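2021-08-30

Kitchen corner notes. I said I'd write up the play food and cookware before I forgot which box was which, so this is me doing that with a coffee going cold next to the keyboard. Skip to the list at the end if you only want to know what to buy.

## The vegetables

We now have two kinds of toy vegetables in the workshop and they really shouldn't live in the same bin. The hard ones are the old Perasport set, hollow plastic, split down the middle with a velcro dot so kids can "chop" them. They rattle, they roll off everything, and half of them have lost their other half (if you find the back end of a tomato behind the radiator, it's ours). The soft ones came in with the Plellberg order. Those are rubbery all the way through and they stay put when you set them down, mostly. I like them so much better!

Washing them is easy. Warm water, a drop of dish soap, a soft brush for the creases, then onto a towel. I tried the dishwasher on one hard carrot last December and the velcro came out looking like a dead moth, so please don't. The soft ones pick up lint like crazy, and if they sit on the gray table for a morning they come up fuzzy and need a rinse again. I've started keeping the lint roller in the top drawer with the tape.

One more thing about the soft ones: they take on smells. I stored a few in the same tub as the new shelf liner and they smelled like a shower curtain for days. Airing them out on the windowsill fixed it. They're in the cardboard box with the holes punched in the side now, labeled SOFT in green marker.

## Pans

I went back and forth on this. The toy pans from the Perasport set look right next to toy vegetables, but they weigh nothing, and you bump one and it's across the table. Real cookware sits there like it means it. So I brought out the steel saucepans from the back cupboard and I'm keeping them out.

Things I've noticed so far:

- The long handles want to hang off the side of the table. Turn them inward or along the edge if you're walking past a lot. I have a bruise on my hip that says so.
- Polished steel shows every fingerprint. A dry microfiber cloth is enough, and the blue spray leaves streaks under the lamp.
- Lids are in the cupboard, bottom shelf, stacked by size. I don't think we need them out.
- Stickers and tape leave gunk on the outside. Cooking oil on a paper towel takes it off, then soap.

The Sombatkul pot with the wobbly handle is retired. I tightened the screw, it came loose again by lunch, I tightened it with a bit of thread locker, same story. It's on the giveaway shelf with a note on it. Great for a plant, maybe.

## Bowls

White ones only from now on. We had a mix and it made the shelf look like a yard sale. The patterned ones went home with whoever wanted them, and the white ones nest properly, so they take up half the space. Watch the stack height, though. I had them piled way too high on Friday and the whole tower leaned when I shut the cupboard door. Nothing broke, but I said a word.

## How the table goes

Same basic layout as last week, with a few changes after living with it.

1. Wipe the tabletop first, all of it, and let it dry. Crumbs from somebody's bagel have ended up in the pan more than once.
2. Lamp at the left end, with the cord run down the side of the table and not across the middle. I've moved that cord so many times that I'm thinking of putting a clip on it.
3. Saucepan right of center, a carrot and a potato in it, more of the soft vegetables at the front left, and the two white bowls over on the right past the pan. 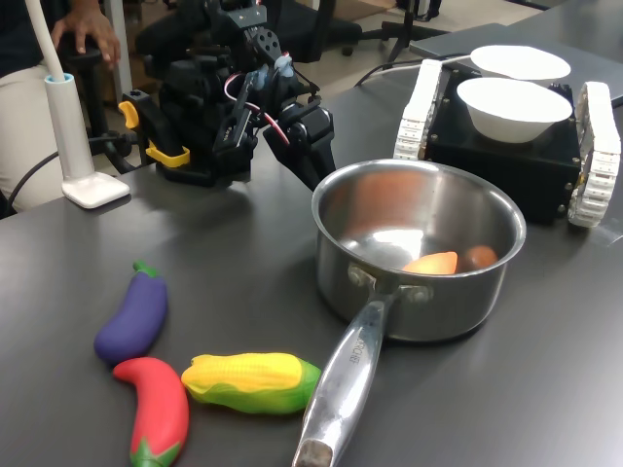
4. Chairs pushed in at the end of the day. The casters wander on that floor.
5. Vegetables back in the SOFT box, pans upside down on the shelf, bowls nested.

## Buy or find

- Another lint roller (the refill sheets from Kukar don't fit ours, I checked)
- Cord clip for the lamp
- Shelf liner that doesn't smell
- More soft vegetables if Plellberg still carries them, ideally an onion and something leafy. No more tomatoes please, we're set for tomatoes
- A proper lidded tub for the hard set, so I can stop stepping on the peas

I still haven't decided where the cutting boards go. They're leaning behind the printer for now.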